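Household Food Storage and Waste in Shared Student Housing
Final Project Report, Consumer Studies
Submitted 04/10/2020

1. Background

The Jallmont residence is made up of shared apartments, each with one kitchen and one refrigerator. Residents buy groceries separately and cook at different hours. Earlier coursework by the project group suggested that a large part of the food thrown away in these kitchens had been cooked, put aside and then forgotten. The present report examines how leftovers are stored, how long they are kept and why they are discarded.

The project was limited to cooked food and cut produce. Packaged goods past their printed date were left out, as were drinks.

2. Method

Fifteen apartments agreed to keep a written log during January. Each apartment received a kitchen scale, a log sheet and a roll of Lokisel labels, on which residents wrote the contents and the day of cooking. Discarded food was weighed in grams before it went into the bin. Any single entry above 1,000 grams was checked with the apartment concerned, in order to rule out errors in reading the scale.

At the end of the month, one resident from each apartment completed a short questionnaire. Answers were recorded by apartment only.

The group had intended to compare two kinds of label, the second being the Drido erasable type. The Drido labels arrived after logging had begun and were not used. They have been returned to the department store room.

3. Results

Cooked rice and pasta appeared in the logs more often than any other food. Soups and stews were less common but heavier, and two entries for soup accounted for most of the weight reported by one apartment. Cut vegetables were usually discarded in small amounts.

The reason given most often was that the food had been "there too long," even where the label showed that it had been cooked only two days before. Several residents wrote that they did not trust food they could not see without opening the container. Others had stopped using the labels by the third week, and for those apartments the age of the food is an estimate.

Containers without a matching lid were a common complaint. Residents covered them with a plate or with plastic wrap, and questionnaire answers described spills and strong odors as a result. Apartments that kept one set of containers of the same size reported fewer problems of this kind — although there were only four such apartments, and no firm conclusion can be drawn from them.

The Benítez building, which has larger refrigerators than the rest of the residence, did not report less waste. Residents there noted that food was pushed to the back of deep shelves and found again at the end of the month.

4. Recommendations

Leftovers should be kept in clear containers with lids that fit, and stored at the front of the shelf. The day of cooking should be written on the side of the container, where it can be read with others stacked on top. Rice should be divided into single servings before it is put away. The group further recommends that each apartment set aside one shelf for food that any resident may eat.
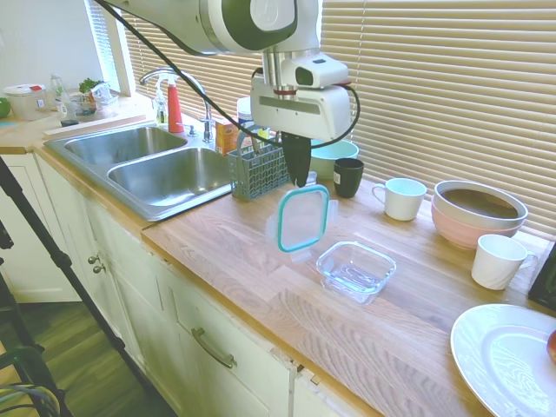
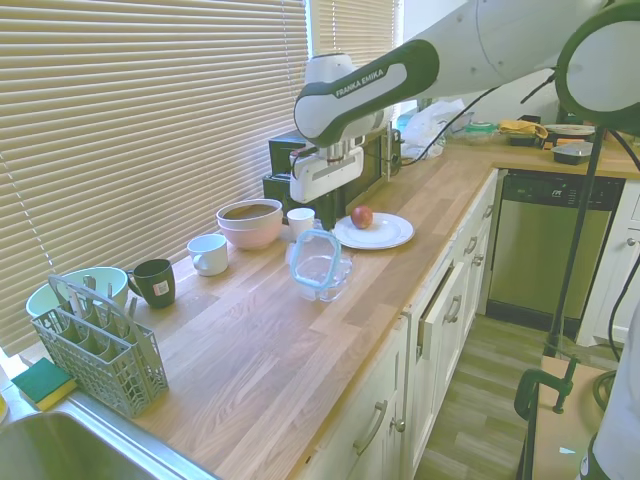

Category: Student Projects / Food and Household

5. Limitations

The logs depended on residents remembering to weigh what they threw away, and entries were fewer on weekends. Food eaten late or given to a neighbor was not recorded. The questionnaire did not ask about cost, which several respondents raised in the space for comments. A later project could record purchases along with waste and could continue through a full semester.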